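Charge a deposit on the takeaway cup

Morker has two cafes on its high street and a third in the station, and all of them sell cold drinks in clear plastic cups. So do the bakery and the garage. I buy these drinks myself and I like them. I also walk home along the canal path, where the cups end up, and I think the town should put a deposit on every one of them.

The council's answer so far has been more bins. It put in six along the path in May and they are full by mid-afternoon whenever the weather is good. A bin is a place to leave a cup if you happen to be passing and there is room in it. It gives you no reason to carry the thing any further than that. 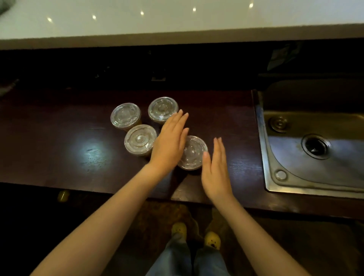
Cold drinks with their lids on, ready to go.

A deposit does give you a reason. Vistau, along the coast, has charged 60p on each cup for the past two summers, paid back at any counter in the scheme. The cups there are thicker than ours and are washed and used again. I spent a week in the town this year and saw the odd one left on a wall. Usually a child picked it up before long, and I can't see the harm in that.

The objections I hear in Morker are mostly about work. Kettani, the larger of our two cafes, told the local paper that its staff have enough to do at lunchtime without taking back sticky cups and handing out change. I accept that. A queue is a queue, and small places run on two people behind the counter. But the staff need not do the washing. In Vistau a firm called Histska collects the used cups in crates each evening and brings clean ones in the morning. The cafes pay for the service by the crate, and they no longer buy cups.

The other objection is price. People say a drink is dear enough already, and they are right. A deposit is not a price, though, if you get it back, and the rules should make getting it back easy. That means any counter, any day, and no app. My mother does not own a phone that could run one and she buys more iced tea than I do.
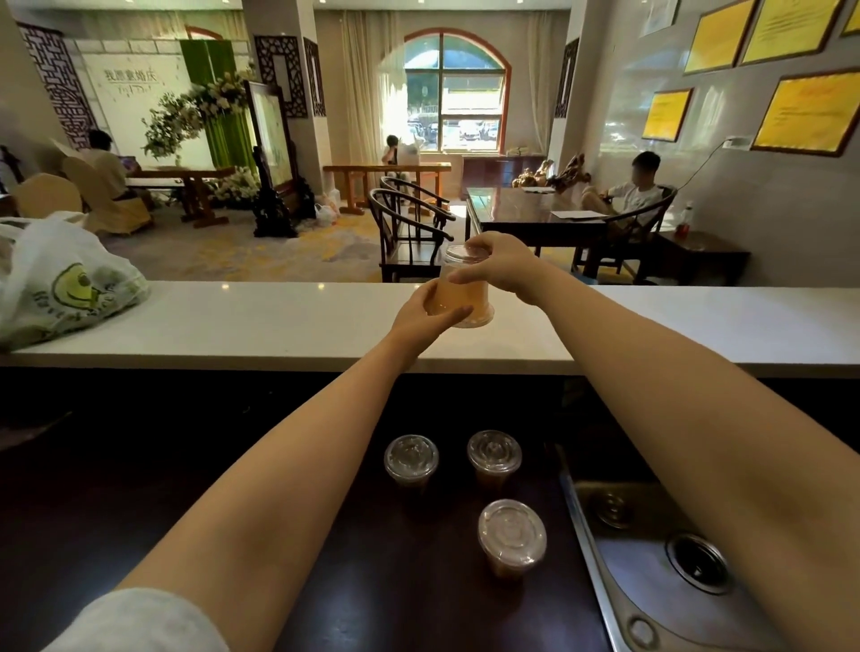
Would visitors lose their money if they left town with the cup?
They would, unless they handed it in first, so the station needs a return point that stays open until the last train.

I would start small. Around 700 cups would be enough to supply the high street and the station for a trial, and the trial should run through a whole summer. A fortnight in early spring would prove very little. The council should pay for the first batch of cups and the cafes should pay for the washing after that.

Lids are harder. Vistau's come back in smaller numbers than its cups do - they crack, or they get dropped separately - and I would leave them out of the deposit at first. Some people would go without one if they were asked at the till. At present the lid goes on before anyone has the chance to say.

The council takes comments on its litter plan until 2025-10-29. The form has a box for other suggestions, and I have put mine in it.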